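2025-02-08, bench 2, teleop notes (mostly for me, but Kyu-ri So and Sille, have a read before you touch the leader arm)

Started late this morning, as the left trigger on the leader arm was sticking again. I took it apart, wiped it down, put a dab of the clear grease on the pivot and it came good. If it goes again somebody please order the proper spring from Mevex, because I am sick of the one I cut down from a pen.

The plan was more brick sorting by remote control. Same task as last time: pick a brick up off the table, drop it in the tray compartment with its own colour, go back for the next one. We want 200 clean demos before Hrefna runs the training again in March, and clean is the bit I keep arguing with myself about. When I'm fresh I drive the arm lovely and smooth. After lunch I get lazy and start shoving bricks about until they line up, and then of course the policy learns to shove bricks about too. The last lot we trained did exactly what I do at three in the afternoon. Embarrassing!

So, new rules for me. Come in from above, wrist turned to match the long side of the brick before going down, and no correcting once the fingers are closing. If I miss, I open, go back up and have another go, and I leave the whole thing in the recording. Heiðrún reckons the misses are worth keeping as long as the recovery is tidy. Kolbrún reckons they should all go in the bin. I've gone with Heiðrún for now and I'm tagging them "retry" so they can be filtered out later if Kolbrún turns out to be right.

I drove from the wrist view only for the first block, with my back to the bench. It's much harder than looking over at the arm, but it's fairer, seeing the policy doesn't get to peek over its shoulder either. You lose all sense of height. I kept stopping too high with the fingers wide open, thinking I was already down. The trick (thanks Sille) is to watch how big the brick looks between the fingertips and ignore everything else.

Then a block of the soft stuff, which I'd been putting off. Thin, crumply, pale green and a pain to judge by eye, because the folds go blurry and you can't tell where the surface starts. I took it very slowly.
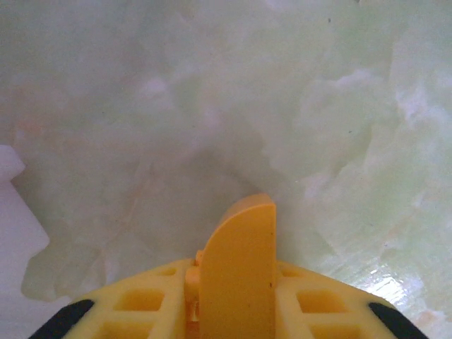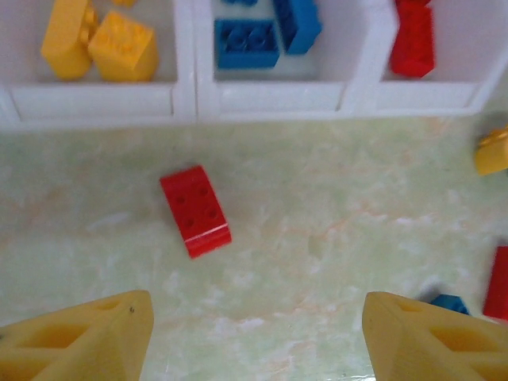 Speed is the other thing. I had the scaling on the leader arm at full and dropped it back to half, and my wrists thanked me. The demos come out longer, but Hrefna says she'd sooner have slow and steady and resample it than try to tidy up my jerks afterwards. Saving is still flaky – the recorder hung on episode 404 and I had to restart it and do that one over. Check the file is really there before you reset the table.

Also, more than 5 of the older episodes have the gripper channel lagging behind the arm. You can see it if you plot the two together: the arm is already lifting and the gripper still reads open. I think it's the old Dalex driver, so I've parked them in a separate folder until someone who understands the timestamps has looked. Kyu-ri, that's you, sorry.

To do: swap the trigger spring, finish the second soft block, mix up the starting spots a bit more (I keep putting the brick where I like it), and ask Heiðrún for the new reset checklist. Leader arm is parked and switched off, the key is in the top drawer.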